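3.2 How people talk about the size of a room

When we began this part of the study we thought, a little innocently, that room size would be the easy bit. People live in rooms all their lives, after all, and most of us have strong feelings about whether a kitchen is cramped or a hallway is too long.

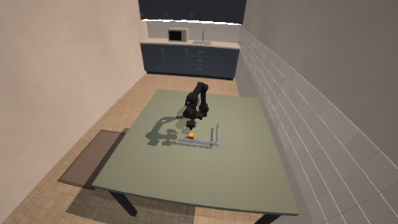 Figure 4. Rendered narrow room with a large green table and a kitchen unit against the far end.

The interviews soon taught us to be more patient. We spoke with 55 households in Pelmont and Abu Hammour, nearly always at home and nearly always over something hot to drink, and we asked each of them to tell us about the room where they ate most of their meals. We did not ask for measurements. We wanted to hear which words came first, and we let people wander as far from the question as they cared to go (some wandered a good long way, and we are grateful to them for it).

Very few started with the walls. They started with the table. A room was "big enough for the table" or "all table," and one retired bus driver in Pelmont told us that his dining room was exactly one table wide, plus his wife. Long rooms with a single large piece of furniture in the middle, of the general kind shown in Figure 4, were called small far more often than their floor area would lead anyone to expect. What seemed to matter was the strip of floor left over at the sides, and whether two people could pass each other in it without one of them having to turn.

We came to call this leftover strip the passing space, a term we owe to Ramiro Peñalver, who had used it in his own notes on shared kitchens before joining the project. In the coded transcripts there are 149 separate remarks on room size, and the passing space comes up again and again in them, though people have their own ways of getting at it. They talk about hips and elbows, about carrying a full pot, about the chair that has to be pushed in before the refrigerator will open. Several older speakers talked about it by way of guests, and said that a room was fine until December, when the family came.

The place of the kitchen also had its effect. Where the cooking was done at the far end of the same room, people tended to describe the room as a journey, from the door to the stove and back again, and they used walking words such as "down," "along" and "past." Where the kitchen was a separate room, those words mostly dropped away, and we heard much more about light and windows. Shiyu Cao, who did the larger share of the coding, noticed this pattern early on and was kind enough to go back through the first batch of transcripts to check that we had not simply talked ourselves into it. The pattern held in both towns, although it was weaker in Abu Hammour, where many of the families we met ate in a room that was also used for receiving visitors.

We should say a word about the colors of things, as it surprised us. Pale furniture was often described as taking up less room than dark furniture of the same kind. We had no question on this in our guide, and so we can only report that it came up - usually late in the talk, and usually while someone was explaining a purchase they half regretted. It would make a pleasant study of its own.

Finally, a caution on wording. The Pelmont interviews were held in English and most of those in Abu Hammour in Arabic, and the everyday words for "narrow" and "tight" do not divide up the ground in the same way. We kept the original word beside the English one in every coded line, and where the two coders could not agree on a match, the remark was left out of the comparison in Section 3.3.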